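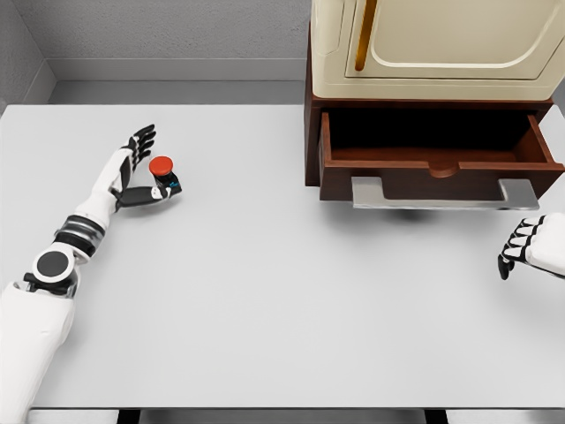 White tabletop, with a cream-colored appliance on a wooden cabinet at its back right.

Keeping White Work Surfaces White
Workshop and Kitchen Notes, updated Dec 11, 2021

White tops show tea, turmeric, pencil, and metal rub marks sooner than any other color. Most of these come off with products already under the sink. Start with the mildest method and move up only if the mark is still there after it dries.

Daily cleaning
Use a damp microfiber cloth and one drop of dish soap. Wipe in straight lines, rinse the cloth, wipe again, then dry with a cotton towel. Soap film left on the surface holds dust and turns gray within a week or so.

Tea, coffee, and spice stains
Mix baking soda and water to a thick paste. Spread it over the stain and leave it for some 3 minutes. Lift it off with a soft cloth without scrubbing. Turmeric may need two rounds. Strong daylight fades what remains.

Gray and silver rub marks
Pots, cans, and tool bodies leave metal on the surface. The mark sits on top and feels slightly raised. A melamine sponge removes it with light pressure. Do not use the sponge on high-gloss finishes, which it will dull. Test at the back edge first.

Pencil and ballpoint
White vinyl eraser for pencil. For ink, dab rubbing alcohol on a cotton swab and work from the outside of the mark inward. Change the swab when it picks up color. Keep alcohol away from flames and oiled wood.

Glue and label residue
Warm the residue with a hair dryer on low, then push it off with a plastic scraper held nearly flat. Finish with a little cooking oil, followed by soap and water. Metal blades leave scratches that collect dirt.

Wooden cabinets next to the work area
Splashes dry on drawer fronts and along the top edge of the drawer box. Open each drawer when cleaning and wipe the edge with a barely damp cloth. Sticking wooden runners can be rubbed with plain candle wax.

Do not use
Chlorine bleach on laminate seams
Steel wool
Scouring powder
Furniture polish on food surfaces

Next page: Removing Limescale From Faucets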